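Vellow - a word list of how people sort their odds and ends

Version: second release, June 12, 2023
Kept by: Marilou Samonte
Files: words.csv, homes.csv, notes.txt

What this is

Hello! Vellow is a small collection of the words people use at home for groups of stuff. I mean the labels on drawers, tins, shoeboxes and jam jars, and the names families give to the drawer that has never had a label in its life. It started because my aunt in Bidorcombe has a tin marked "Sumitz" and everyone in the family knows it means bits of string, fuses and birthday candles, and no one can tell me where the word came from. I asked a few friends if they had anything like that, they asked their friends, and before long I had a spreadsheet and then (oh dear) a README.

There are 388 labels in words.csv, from 50 homes. Each row is one label, spelt the way it was written on the container or said out loud, plus a list of what was inside on the day the person looked. I didn't tidy any spelling. If somebody wrote BATERIES on masking tape in 1994 then BATERIES is what you get. 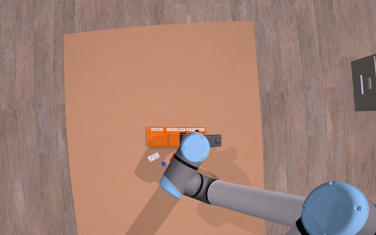
How the labels came in

Most people sent me a message or filled in the form. I asked four things: what does the label say, what's in there, who named it, and would a visitor guess right? The last one turned out to be the best question of the lot and I wish I'd put it first, as some people gave up halfway down. Where they gave up, the cell is blank. Please don't read a blank as a "no".

22 of the homes were done over the phone, with me typing as fast as I could while somebody rummaged. Those rows are longer and a bit more rambling, and the contents lists go on and on. I've marked them with a p in the source column so you can leave them out if you want everything to match.

Deisy Huamán did the Spanish rows and the English meanings beside them. The meanings are hers and I haven't fiddled with them.

What's in the columns

words.csv
home - a number, to match up with homes.csv
label - the words exactly as written or said
written - y if it's on the container, n if it's only spoken
container - drawer, tin, box, tray, bag, jar, other
contents - free text, commas between things
named_by - parent, child, lodger, "it was always called that", and so on
guess - would a visitor guess right (y, n, sometimes)
source - f for form, m for message, p for phone

homes.csv
home - the same number again
people - how many live there
years - how long they've been in the place
languages - whatever they told me

notes.txt is just my notes. It's messy and there's a long bit about tea towels you can skip.

Things I noticed

I'm not a researcher, so take this as me chatting over the fence. The plain labels (Tools, Sewing, Stamps) nearly always got a y for guess, but the contents often don't agree! "Sewing" had a bicycle pump valve in it in one house and a set of foreign coins in another. The made-up words got an n for guess, of course, but the people who used them were very sure what belonged and what didn't. You could hear it on the phone. Somebody would hold a thing up and say no, that's not a Lozano, that's lost.

(Lozano is home 33. It's what they call any screw left over once a piece of furniture is finished. Named after a neighbour, I'm told.)

The joined-up labels are my favourites, the ones with an "and" or a plus sign in the middle. Pens and glue makes sense to me. Candles and passports doesn't, but it came up in two separate homes, and both said it was the drawer you'd grab if you had to leave in the dark. I found that quite touching, and a bit practical too.

Children's labels get their own flag in named_by because they're so different. They go by colour or by how much a thing is liked. Grown-ups go by the job a thing does, or by the room it came from two houses ago. 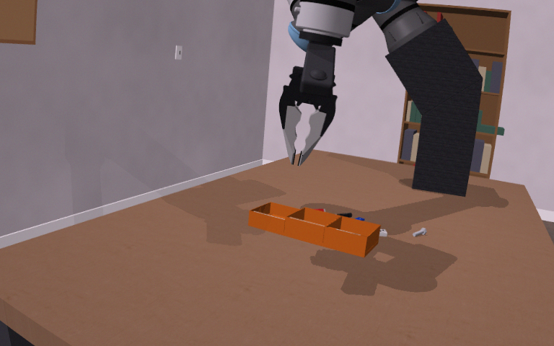

Yufang Tian wrote back after the first release to say that I'd lumped "tray" and "drawer" together and that this was daft. A tray is open, so the label has to be polite, was how the message put it, and a drawer can be called anything you like as guests never see it. I went back through the lot and split them, and that's the main change in this release. Sorry to anybody who had already used the old container column.

Other changes: I took out a double entry for home 12, fixed the accents that had gone funny, and added the languages column, which I should have had from the start.

What it's not good for

Please don't use it to say what "most people" do. These are friends of friends, lots of them live near me, and the sort of person who answers a question about their string tin is not just anybody. The years column is guesswork in places too. Contents were written on one day only, and I expect half of it has moved by now.

Privacy

No names of households, no addresses. If a label had a surname in it I asked first, and left it out if I didn't hear back. If you spot yourself and you'd like to come out, write to me and I'll remove the rows, no questions.

Using it

Do what you like with it, and say where you got it. Baltazar Mendoza made a set of spelling games for his class out of the label column, and I'd love to hear about anything else along those lines.

I'm collecting again in August, mostly sheds and garages this time. The form will be the same but with the guess question at the top.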